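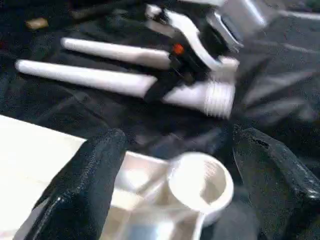

Week 4: Plastic stands and shelf units
Wirkent Evening Workshop, Household Assembly

Okay, so this week is plastic! Last week was all screws and cam locks and sore wrists, and I promised you something gentler. We're doing the white molded stands, the kind with tube legs that push into the corners of a shelf. I love these things. I've put together over 200 of them (I worked two summers setting up dorm rooms) and I still have three in my own garage holding paint.

Words we'll be using

Shelf or deck: the flat piece. Most have a rim around the outside and some kind of recess molded in.
Leg or pole: the tubes. Some are plain, some have rings or ribs on them.
Socket: the round cup a leg goes into. It's usually at a corner.
Foot: the cap on the bottom end of a leg. Goes missing constantly.

Before you start

Lay out a dark cloth. White plastic on a pale table is miserable to sort, and on something dark the little parts jump right out at you. The cloth also saves the finish, which scuffs if you so much as look at it. Mine gets all bunched up by the end of the evening and I just leave it that way.

Then look inside every socket. I mean really look, tip it toward the lamp. What you're hunting for is flash, the thin leftover skin of plastic from the mold. One curl of it in there and the leg will stop short, and you'll stand there swearing at a leg that's perfectly fine. A fingernail usually gets it. If not, borrow the deburring tool from Jarlath Sheehan's bench and please put it back this time.

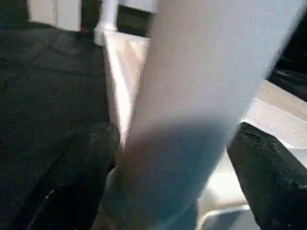
Next comes the dry fit. Put all four legs into the first deck by hand, no mallet, just a push and a quarter turn. You want them snug enough to stay up when you let go. Sort them first if your kit has two kinds of leg! Ribbed ones and plain ones can look the same length lying down and then you've got a stand that rocks like a boat.

Once they're all standing, check from two sides that the legs are straight. Then press them home, working on opposite corners, so front left, back right, front right, back left. Going around in a circle tips the deck and the last leg fights you. If you do need the rubber mallet, put a folded rag on the end of the tube and tap. Tap, Sebastião!
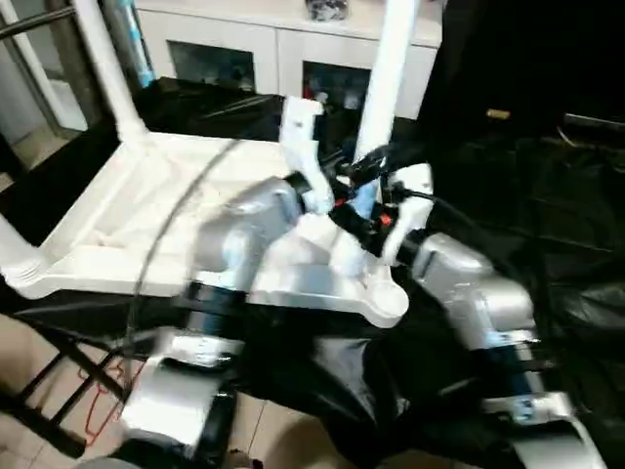
White stand with its legs up, rim along the edges of the top.

Stacking the second deck goes faster with two people, one steadying the legs and one lowering. It can be done alone, and I've done it plenty, but you end up hugging the thing. Start one side, get two legs just barely into their sockets, then bring the other side down. Don't push anything all the way in until all four have caught.

Loading

For the practice units in our room, keep it to 25 pounds a shelf, heavy stuff at the bottom. At home, go by the leaflet in your own box. And spread the weight out. A single paint can in the middle will make the deck sag by December.

Taking it apart

Twist, then pull. Never rock the leg sideways, that's how sockets crack. If one's really stuck, run warm water over the socket for a minute and try again.

For Tuesday

Bring one plastic stand or shelf from home, any size, already taken apart, with the parts in a bag. We'll swap bags and see who can get theirs standing in 20 minutes. Loukia Gkikas has offered her spare one if you don't own any, so email her before class.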